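Skakside kitchen, washing-up area
Hygiene and safety check with comments, October
Checked by Piroska Bakos. Comments seen by Judit Kerekes.

1. Sink, taps and drain
Passed. The cold tap is stiff. I was told in the spring it was on the list. I would like to see the list.

2. Hot water
Passed, on the second try. It took 4 minutes to run hot.

3. Washing-up liquid and dilution
Not passed. The Sumton bottle has been topped up with something of a different colour and the label still says Sumton. Either throw it out or write on it what is in it.

4. Gloves
Passed. Two pairs, no holes found.

5. Scouring sponges and pads
Passed with comments. The Fendier leaflet says one of their sponges will do 1,000 plates. I don't believe it, and I doubt whoever wrote it has washed one of ours after Sunday gravy. Go by the state of the pad. Fraying along an edge means it is on its way out, whatever the leaflet says, and loose strands end up on crockery.

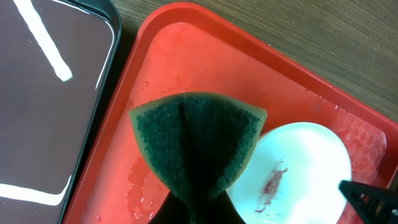
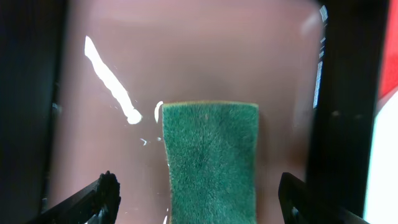
Is a green scouring pad safe to use on every plate and pan?
Plain white crockery and bare steel will usually stand it. Keep it off non-stick pans, clear plastic and anything with a printed or gilded pattern, and use the soft side or a cloth for those.

6. Plates waiting to be washed
Passed with comments. Sauce left to dry takes twice the scrubbing, and I have heard "it's soaking" said of plates that were nowhere near water. Scrape first, then soak, then scrub.

7. Trays
Passed. Wash the rim and the underside as well as the flat part. A tray that has held dirty plates does not carry clean ones until it has been through the sink itself. I asked three people about this and got three answers, so it is now written down.

8. Drying and stacking
Not passed. Tea towels were damp at 11 in the morning, before anyone had started. Air drying is fine if the rack is given time – it isn't at present.

9. Floor by the sink
Passed. The Magyar mat lies flat and the corners no longer lift.

Still open: items 3 and 8, plus the tap. J. Kerekes has said the tap will be done this month. I have left the box blank until it turns.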